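Prakeo Sidewalk Method

416 shares | 3 comments

The Prakeo method is a way of teaching small delivery robots to travel along city sidewalks using practice in simulation. It was developed by Kumiko Yoshida and Ada Fontana at Stutberg, a robotics lab, and first presented in June. Its big idea is refreshingly simple: the robot learns where it can go before it learns where it should go.

Training runs in two stages. In the first, the robot wanders through a simulated city called Costa and learns to tell walkable ground from roads, grass and building edges. It has no destination at all. In the second stage it is given a goal and must reach it without leaving the safe ground it already knows. Earlier systems tried to learn both skills at once, and they often picked up odd habits, such as hugging walls or stopping at every painted line.

The results are a real pleasure to read. On 289 test routes, the two-stage robot left the sidewalk on only 2 of them. A version trained in a single stage, with the same amount of practice, left it on 31.

Street layout in Costa is kept ordinary on purpose – hydrants, lamp posts, curbs and crosswalks turn up where a walker would expect them.

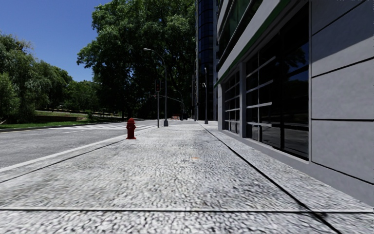
Lighting gets more attention. Sun angle changes between runs, so the robot can't treat a shadow as a fixed part of the ground, and Fontana found that this one change helped more than adding new streets.

A follow-up called Brerosness adds moving pedestrians – a much harder problem, and a wonderful one. Early runs show the robot waiting too long at busy corners, and Yoshida has suggested training it on crowd flow as a separate third stage.

289 likes | Share this article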